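Drateck Pantry Changes Its Packing Table

The Drateck food pantry has changed the way it sets out fruit before packing day. The long table is now covered in tan brown paper and marked off with blue tape, with each square set aside for one household's order. Bananas go on small white trays first, and canned goods follow.

The pantry packed 209 orders in February, up from 200 the month before. Pickup hours stay the same, and bags can be returned at the side door on Graltora Street.

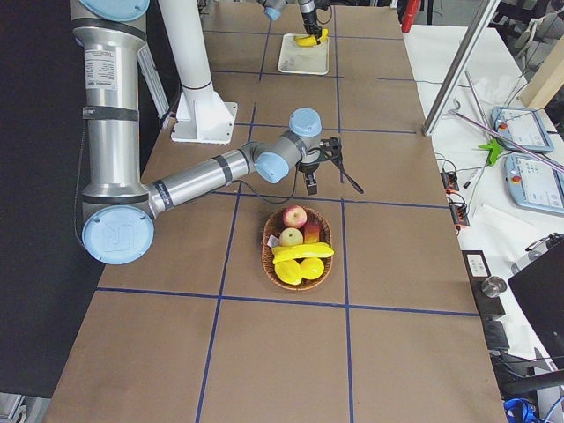 Noemí Olvera wrote in to ask that the bananas be packed last, as hers came home under the cans twice.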